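PROKGATE RESIDENTS' HOUSE
Minutes of the Welcome Supplies Meeting
January. Minutes taken by Saqib Satti

1. The meeting opened in the ground floor room. Apologies were received from the Bugti wing. The minutes of the previous meeting were agreed with one correction: the delivery to Ruro arrived on Sunday.

2. Washing items for new residents. It was noted that 22 rooms will be taken up before the end of the month. Members considered the open cardboard box set out on the table, with a clear pump bottle, a small green and white packet and a toothbrush among its contents. 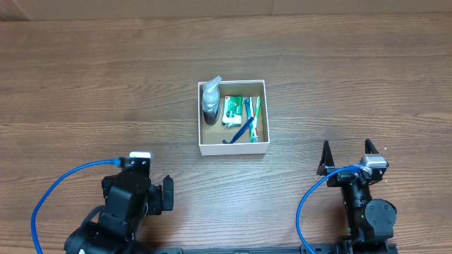 2 min read

It was agreed that the square box without a lid is suitable and should be adopted for all rooms. A proposal to use paper bags was put and withdrawn. Toothbrushes are to be placed along the side of the box and pump bottles kept upright in a corner.

3. Costs. The sum of 598 was approved for the year. Any spending above this must be brought back to the meeting. The Brultberg store has asked for orders in writing.

4. Storage. Three shelves in the linen cupboard are to be cleared. Saqib Satti to arrange.

5. Any other business. The lock on the side door remains stiff and has been reported again.

The meeting closed at 4.15 pm.

Contact the House Office | © Prokgate Residents' House | Back to top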